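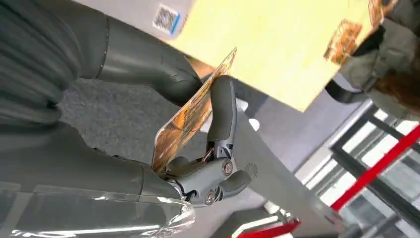
Reading time: 2 minutes

Curkside opens equipment planning service for companies buying their first robot hands

Curkside announces today a new planning service for small and medium companies which want to buy robot arms with fingered grippers but do not yet know what budget they should prepare. The service is called Hostex and it will accept the first customers in July.

Many buyers compare only the price of the arm. In our experience the gripper, the spare fingers, the cabling and the training of staff are the costs which surprise them later. Handling of thin, flat items such as printed cards is a good test, and we ask each customer to bring their own items to the first meeting.

Hostex has two parts. In the first part, our engineers spend one day with the customer and write down the tasks, the floor space and the working hours. In the second part, the customer receives a purchase plan for three years, with separate lines for equipment, service and replacement parts. The plan does not oblige the customer to buy from us.

The first pilot customer was the packaging company Hutsuliak. Its plan had 89 budget lines, and the company decided to move the purchase of a second arm to the next year and to order spare parts first. Trial equipment for the pilot was supplied by our partner Flirance.

The price is 400 dollars for the first day and 300 dollars for the written plan. Companies that register before the end of July pay 200 dollars for the plan.

Questions about the service are answered by telephone every Tuesday. Registration is open on the Curkside website.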